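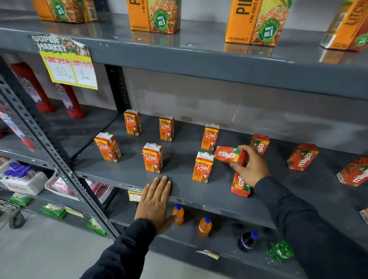

Bremdale Community Shop: progress report on the shelf and stock project

Prepared by Kwadwo Quaye for the Sturora Fund
Period covered: start of March to end of May

Summary

The grant was given to help the shop put its drinks and dry goods shelving in order, price every line clearly and cut the amount of stock written off past its date. The drinks bays are now finished except for the bottom level. Dry goods are partly done. Spending is within budget and we are not asking for any change to the end date.

Work done in the period

We started with the drinks because that was where most of the complaints came from. Before the project the small cartons were put wherever there was a gap, and customers were picking up a carton from behind one price and being charged another at the till. Staff were also filling from the front, so older cartons stayed at the back.

Each bay has been emptied, wiped down and refilled to a written plan. The large one-litre juice cartons go on the top shelf, with pineapple, litchi and the no-added-sugar line kept in their own places. The small cartons go on the middle shelf, Real litchi to the left and Maaza to the right. Bottled drinks go beside and below. Kwan-ho Tu drew up the plan and trained the four part-time staff in it over two afternoons.

Small cartons take longer than anything else in the shop. They fall over, they get pushed behind each other, and customers put them back on their sides. We had allowed 22 minutes a bay for a daily tidy, and in the first weeks it took double that. It has come down since we began doing the middle shelf first, at 7.30 in the morning, before the till opens. 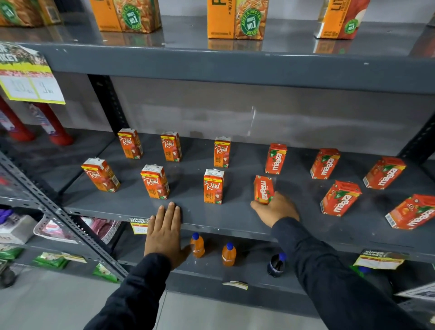 Price labels

The yellow "Super Market" tags are in use on the drinks bays. They were bought in one pack of 80, of which 67 have been put up. The boxes on them are filled in by hand, and the handwriting fades or rubs off sooner than we would like. We have tried two pens so far. Kwan-ho is now testing a paint marker from Tondus on a few of the tags at the far end of the shop and will report back next month. If it lasts, all the tags will be rewritten.

Some tags hang low enough to be knocked when the shelf underneath is being filled. We have asked staff to check them at the end of each fill.

Stock rotation

Cartons are now pulled forward and new ones placed behind. Short-dated cartons go to a basket by the till at a lower price. The write-off sheet was not kept properly in March, so we can't give a fair comparison for the full period. It has been filled in every day since the second week of April, and a full set of figures will be in the final report.

Problems and delays

Dust is still a nuisance on the dark shelves, which show every speck. Wiping has been added to the weekly list. The wall behind one of the drinks bays needs repainting, and we have left this until the summer so that the bay only has to be emptied once. Two deliveries from Lo arrived without the bottled lines, which held up the bottom level.

Spending

2000 was awarded. Labels, cleaning materials, shelf clips and staff training time have been paid for. The paint and the dry goods dividers are still to come out of the remaining amount. Receipts are attached separately.

Next period

Finish the bottom level of the drinks bays
Repaint the wall and refill the bay
Fit dividers in dry goods and start the same daily tidy there
Choose a pen and rewrite the tags

Questions about the plan or the rota can go to Kwan-ho Tu at the shop. Anything on spending should come to me.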